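In June I visited the open day of the Stirholm caravan, camped for 2 weeks in a meadow outside Travbridge. From the bus stop it is almost 3,000 steps uphill, so take good shoes.

Nerea Collado showed us the wagons and the horses. The group has walked 200 kilometers since spring, and they want to reach Pletevard before the snow. I asked her what is most difficult. She said finding farmers who allow the horses to drink.

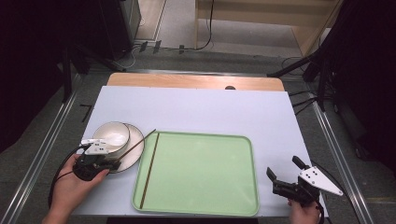

*Plate, green tray and a chopstick.*

In the afternoon Loïc Caron explained how to repair a harness, but he spoke fast and I lost some parts. Kadri Vītola translated for me, very kindly. Guests may walk with them for one day if they write before. I have put my name on the list for the part to Boyer.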